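Looking After a Light Wood-Grain Tabletop

Workshop Tips

A pale work table shows every ring, smear and pencil line. The good part is that you see the mess early, while it still wipes off. These notes cover daily cleaning, marks, and what to do with stands and cables. 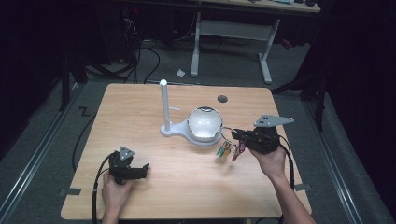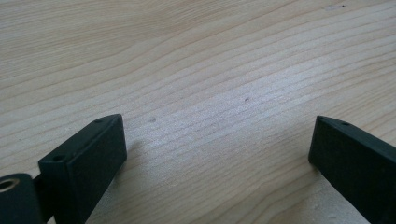 The tabletop with the white stand on it, first picture, and a closer look at the grain, second picture.

Daily wipe

Dust first with a dry cloth. Grit dragged around under a wet rag leaves fine scratches, and on a matte top they catch the light. Then go over it with a damp cloth and a drop of dish soap, working along the grain. Dry it right away. Don't let water sit at the edges or around a cable hole.

Marks and rings

For pencil, use a white eraser. For tape residue, lay a warm damp cloth on it for 2 minutes and rub with your thumb. If that fails, try a little rubbing alcohol on a hidden spot first. Fukton cleaning paste takes off ink, but it also leaves a shiny patch if you press hard, so I keep it for the underside and the legs. Skip furniture polish. It builds up and things start to slide.

Stands and anything with a flat base

Lift, don't push. Wipe the bottom of the base before you set it down, and check for crumbs of dried glue. If the stand has a clear dome or cover, clean that with a soft dry cloth and keep the soap away from it. Felt pads are fine under heavy items. The Galex ones come in a sheet of 20 and can be cut with scissors. Press them on and leave them for an hour.

Cables

Keep slack off the top where you can. A round grommet hole near the back edge is the best way down for anything that stays plugged in. On carpet, run the cable along the side of the table, away from where your feet go. Vacuum around it with the hose.

Keeping the table put

Light tables creep on carpet. Check any tape at the edges once a month and replace it when the corners lift. Pull old tape slowly, flat against the surface.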